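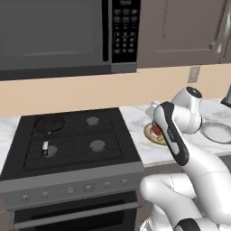
What does a gripper do when the power drops halfway through a lift?

Depends on how it was built. Some hold, some let go, some hold for a while and then let go, and the last kind is the one that hurts people. Before you put an arm near anyone you need to know which one you own, and the only way we trust is to cut the power and look.

Search this site Enter a keyword Go

About Plidari

We look into robot arms that did the wrong thing. Dropped it, crushed it, swung early, stopped dead with somebody's sleeve in the way. Small company, one long room in Treston, plus a lot of driving. Kenna Guthrie and Ruairi Dow started it after a fault of our own making, so that part first.

The October fault

We used to be a regular integrator. Arms, grippers, a bit of kitchen and counter work, programming by the day. Our biggest customer was Tennant, who wanted arms that could pick up food and put it on plates beside a stove. Soft stuff, round stuff, things that roll.

We had run the job in simulation for weeks. 1,113 clean picks in a row, no drops, everyone very pleased. Then the real arm went in and on the second morning it shut down with a plate half lifted. Protective stop, brakes on, fine. Except the gripper was wired to a different supply from the arm, and when somebody reset the arm the gripper woke up first and went straight to its home position, which was fully open at full speed. Plate went over the counter edge. Kenna was bending down to get at the cabinet underneath. Cut above the eye, four stitches, a small scar.

Nothing was broken in the usual sense. Every part did what its manual said. We had tested the arm stopping and we'd tested the gripper holding. We had never tested the reset. The simulation started every run from a tidy pose with the power on, so it had no way of showing us, and we hadn't asked it to.

We wrote the whole thing up and sent it to Tennant the same week, with our names on it. They read it and then asked us to go and look at their other sites. That was the new company, more or less.

What we do now

Fault visits. You call, we come, we ask you to leave everything where it stopped. Please really do leave it. Half the evidence is the pose the arm is sitting in, and people love to jog it back home before we arive.

Restart testing. Start, stop, e-stop, reset, brownout, air loss, network loss, in every order we can think of, with something in the gripper and with nothing in it. Dull work. Most of what we find is in here.

Simulation review. We rebuild your task on screen and then make it worse. Object slightly off to one side of the plate. Pan handle turned toward the front of the stove. A cabinet door left open. Gripper losing force partway up. If your own sim never fails we would like to see it, because ours fails all day and that's what we keep it for.

Reports. Short ones. What happened, what we think caused it, how sure we are, what to change first. If we aren't sure we write that down too. Customers don't always like it.

Zillura

Zillura is our own logging tool. It sits between the arm controller and the gripper and writes down which one woke up first, and what each was told to do. Built it for ourselves after October because the two logs we had ran on two clocks that disagreed by 20 seconds, and it took Ruairi ten days to line them up by hand. It keeps the last 100 restarts. It does not stop anything or protect anyone - please don't fit it as a safety device, it isn't one, and we've turned down people who wanted to buy it for that.

How we work around an arm

A few house rules, copied off the wall by the door. They apply to visitors.

Hands out of reach before reset. Say "resetting" out loud and wait for an answer.
Gripper and arm on the same stop circuit, or the job doesn't run.
No home move on power-up. None. The gripper wakes up where it is and stays there until told.
First run after any change is at 10 percent speed with a person on the stop.
Cameras and screens don't count as looking. Look at it.
If it did something odd once and then worked fine, it goes in the book anyway.

That last one gets the most argument. An arm twitches, somebody shrugs, runs it again, it's fine, lunch. We had two twitches at Tennant the day before the plate. Neither got written down, we only know because Ruairi remembered them after.

People

Kenna Guthrie runs the fault visits and signs the reports. Came up through machine repair, mostly packaging lines. Will ask to see your wiring before she asks to see your code.

Ruairi Dow does the simulation and wrote most of Zillura. Also answers the phone when it's early. He built the sim for the Tennant job and would like that stated here, so it is.

What we don't do

We don't sell arms or grippers any more. No commission from anyone who does. We don't certify - you need an approved body for that and we'll tell you so on the phone. And we don't take jobs where the report has to be agreed with the supplier before the customer sees it. Been asked more than once.

Getting hold of us

Phone is best if something has just happend. If a person is hurt, deal with that, then isolate the machine, then call us. For anything else send an email with the make of the arm, the make of the gripper, and what it was holding at the time. Photos help, even bad ones, taken before anything gets moved.

Page last changed 07/06/2026, house rules updated.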